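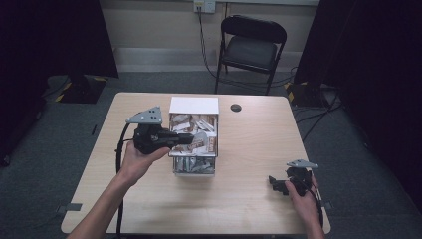 The Snack Box and the Shared Table

How one small piece of office furniture came to be taken seriously at Drurncombe

Of all the things an organisation provides for the people who work in it, the snack box is among the least considered. It has no line of its own in most budgets. It is bought with the stationery or the cleaning supplies, set down on whichever surface is free, and filled when somebody remembers. Yet in the shared workrooms at Drurncombe, where six small organisations occupy a single floor, the arrangement of wrapped bars and sweets on the communal tables has been the subject of a written policy since January, and of a good deal of conversation before that.

The policy runs to a page and a half. It was drafted by Luminița Chiriac, who manages the floor on behalf of the tenants, and it covers the type of box to be used, what may be put in it, where it stands during the day and what is done with the table when it is taken away. Visitors from other buildings have asked for copies. Several have expressed surprise that such a document should exist, and then stayed for half an hour to discuss the question of chocolate.

The box itself

The model adopted is plain. It is white, with a flat top and an open front, and it is divided into an upper and a lower compartment. Snack bars and sweets in their individual wrappers go into the upper one, in no special order, some standing and some lying across one another. The lower one takes further wrapped items. There is no door and no lid to lift.

The open front was the point on which the tenants took longest to agree. Closed tins had been in use for some years, and they had their supporters. A tin keeps its contents out of sight, looks tidy from across the room and can be stacked. It also has to be picked up, opened and put down again, and in a room where people are on the telephone the noise of a metal lid is considerable. Ms Chiriac's notes from the first trial record that the tins were frequently left open in any case, with the lids underneath other people's papers.

An open box asks less of the person using it. The contents can be seen from a chair, a hand goes in and comes out, and the matter is closed. Its drawback is that an untidy box is untidy in full view. Fouad Berrada, who looks after purchasing for the floor, regards this as a fair price. A box that looks low gets filled, he says, while a tin that is empty may remain so for a fortnight.

The flat top has proved to be a mixed blessing. Within days of the first box being put out it was carrying a mug, two pens and somebody's post. The policy now states that nothing is to be placed on top of the box, and the rule is observed on most days.

What goes in

Only individually wrapped items are permitted. Loose nuts, open biscuits and home baking are welcome in the kitchen, where there are plates and a sink, but they do not go to the tables. The reasons are partly those of hygiene and partly those of crumbs. The wrapper carries the list of ingredients, which matters to those who must avoid certain foods, and it allows an item to be put in a pocket and eaten later.

Mr Berrada orders once a month. The standing order comes to 59 pounds, shared between the tenants, and is made up of cereal bars, small chocolates and boiled sweets in proportions that he adjusts according to what is left over. He has observed that the proportions requested in surveys bear little relation to those consumed. A survey of the floor drew 31 replies, the majority in favour of more fruit and seed bars. These were duly ordered, and a quantity of them remained at the bottom of the box until the spring.

Filling is done from the back forwards. Older stock is taken out first and set on the table, the new stock goes in behind, and the older pieces are returned to the front. It is the method used on any shop shelf and needs a few minutes at most. Where it is neglected, the same dozen bars stay against the rear wall from one delivery to the next. Large bars do better upright along the sides, with the smaller sweets allowed to settle in the middle. Beyond this the policy makes no attempt to govern the arrangement. An early draft proposed that items be sorted by kind, and it was tried for a week on one of the tables. The sorting did not survive the first afternoon, and the proposal was withdrawn.

Where it stands

The tables at Drurncombe are rectangular, with slightly rounded corners and a pale wood-grain surface, and they stand on grey-blue carpet. The box belongs towards the back of the table and near the middle, with its open side facing whoever is working there. In this position it can be reached from either end and leaves the nearer part of the surface free. Placed at a corner, it becomes in practice the property of the person sitting beside it, and others are reluctant to lean across.

The carpet also had a bearing on the matter. Wrappers dropped on a hard floor are noticed and picked up; on carpet they lie quietly beneath the chairs. A waste bin was therefore placed at the end of each table, within reach of a seated person. Nabila Salem of Prothero, the translation bureau at the northern end of the floor, had asked for this some time before the boxes arrived, on quite separate grounds, and was pleased to have her request granted under another heading.

Clearing the surface

At the close of each day the box is removed to a cupboard and the table is cleared completely. This is the part of the policy that met with most resistance, and it is also the part that the tenants now say they would be sorry to lose. Under the former arrangement a table accumulated things. Chargers, folders, half-used notepads and a variety of cups remained from one day to the next, and a newcomer in the morning had first to decide what might safely be moved.

A pale surface rewards the effort of clearing it, and it also tells on those who do not make it. The grain is fine and wavy, closely packed in some places and opening into long curves in others, and where the light falls on it the pattern fades almost to white. Sticky marks left by sweets are easily missed from directly above. Staff are advised to bend down and look along the table towards the light before putting the cloth away.

The cloth should be damp and well wrung out, and is drawn along the grain in long strokes. A second, dry cloth follows at once. Sprays are not used near the box or its contents, and scouring pads are not used at all. Melted chocolate is left to harden and then lifted with the edge of a plastic card. Sugar needs only warm water and a little patience.
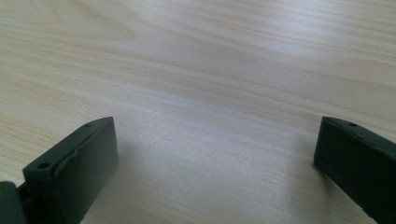
For Sherif El-Sayed the bare table was the whole benefit, and the snacks an agreeable extra. He had worked for years, he said, at desks where one began the day by apologising to other people's belongings, and he would give up every chocolate on the floor before he gave up an empty surface at nine in the morning. He added that he did not expect to be taken at his word about the chocolate.

Others hold the opposite view. Ms Salem has argued at more than one tenants' meeting that a table with nothing on it is unwelcoming, and that a room intended for several organisations ought to show some evidence of them. Her suggestion that the box be left out overnight was put to the vote and narrowly lost. A compromise was reached under which it is the first thing to be brought out in the morning, before the blinds are raised.

The question of cost

Interest in the scheme has come chiefly from buildings of a similar kind. Plerkent, a managed workspace with 16 tables on two floors, adopted a version of it after a visit by Hazem Shawky, its facilities manager. Mr Shawky retained the box and the evening clearance but dispensed with the shared payment, which he judged too complicated for tenants who come and go by the month. The cost at Plerkent is met from the general service charge.

At Drurncombe the division of the bill has been the cause of some friction. Two of the tenants have only a handful of staff each and felt that an equal share was unjust. One of the larger ones pointed out in reply that its own people were seldom in the building. The present settlement, by which each organisation pays according to the desks it rents, was agreed on 18 April 2023 and has not been reopened. Ms Chiriac would prefer that it stay closed.

There have been smaller adjustments. Mint sweets are kept out of the upper compartment, as their scent passes to the bars. Mr Berrada has stopped buying anything coated in yoghurt. A request for crisps was refused on account of the noise, and the refusal is renewed at intervals.
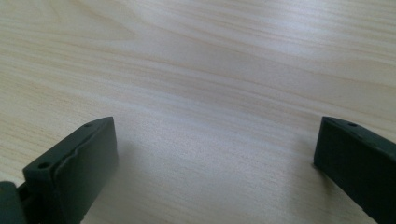
Notes for those considering a similar arrangement

Choose a box with an open front and two levels, and make sure that a hand can reach the back of the lower one without disturbing what is above.

Begin with a single table. Skindgate, which fitted out the Drurncombe floor, supplied one box on trial and the remainder two months later, by which time the tenants had settled on its position.

Put the name of the person who orders the snacks on the inside of the cupboard door — and the date of the next order beneath it.

Keep two cloths with the box, one for damp use and one for dry, and wash both weekly.

Agree the division of the cost in writing before the first delivery.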